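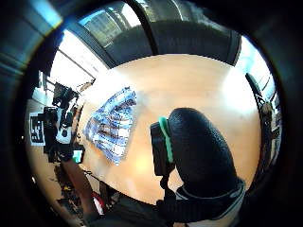

How to get candle wax out of a tablecloth

Quick one as I've been asked three times since December. Works on cotton and linen. Polyester too but go gentler. Not silk, not wool, take those to a cleaner.

What you need

Blunt knife (butter knife is fine)
Bag of ice or frozen peas
Iron
Brown paper or plain kitchen roll, lots
Washing-up liquid
Stain remover if the candle was coloured

Step 1. Leave it alone
Don't rub. Don't pick at it while it's soft, you'll push it into the weave. Let it go hard.

Step 2. Freeze
Ice in a plastic bag, on the wax, 10 minutes. Or fold the whole cloth up and put it in the freezer if there's room. There never is in ours.

Step 3. Scrape
Flat of the knife, not the point. Go along the threads. Bits go everywhere so do it over the bin or an old newspaper. You'll be left with a greasy looking mark, thats normal.

Step 4. Iron
Ironing board, not the dining table – heat marks on a varnish are a pain and a whole other page. Paper under the stain, paper on top. Iron on low, NO steam. Press for a few seconds, lift, move to a clean patch of paper. Keep swapping. When the paper comes away clean you're done. Plain paper only, printed stuff will transfer.

Step 5. Grease mark
Dab of washing-up liquid on the back of the stain, work it in with a finger, leave it while you have a cup of tea. Rinse with warm water from the back.

Step 6. Wash
60 if the label allows, otherwise as hot as it says. Check before drying! Tumble drying sets whatever is left. If you can still see a mark do step 5 again.

Coloured candles
Red is the worst. Dye stays after the wax has gone. Stain remover before the wash, and test it on the hem frist. Dwayne Ostrowski emailed to say surgical spirit on cotton wool shifted his – dab, don't wipe, window open, nowhere near the iron.

Printed cloths
Iron from the wrong side. Some prints lift with heat so try a corner.

Oilcloth or wipe-clean
Skip the iron completely. Ice, plastic scraper, soapy cloth.

Questions about beeswax to Parveen Lashari please, she does the candle pages. I'm back on Tuesday with red wine.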